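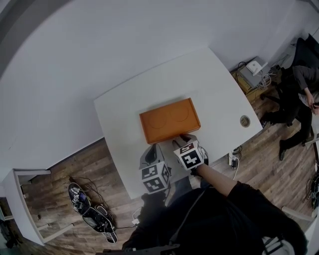
Kirsty McKinnon objected straight off that the hand-held grippers have been compared on one task only, the orange tray, and that a tray edge is easy for anything with a finger on it. Wants thin parts before we pick. Agreed in part, see item 3.

Minutes, gripper trial, April. Start 9:40.

1. Last minutes
OK, no changes.

2. Tray runs
219 recorded with the Lokton finger, 115 with the Skoter. Not a fair split, Skoter pair came in late. Lokton dropped 4. Skoter drops not logged properly, Rochelle Sheehan to go back thru the recordings and fill in the sheet.
Corner grasp still the worst one. Operators tip the wrist differently, so marker tracking gets lost on one side. Rochelle thinks bigger markers. Kirsty thinks train the operators. Left open.

3. Thin parts
Add to next round: card, flat lid, ruler. 40 runs each finger, same operator for both. Kirsty writes the task sheet, one page max please.

4. Controller
Paewai board resets when both grippers are started together. Started one by one its fine. Supplier asked, no answer yet. Use Taron board untill then, slower but stays up.

5. AOB
Charge everything the night before. Spare finger pads are low, Rochelle ordering.
Tray task stays in as baseline.

Next meeting once thin part runs are in. Closed 10:25.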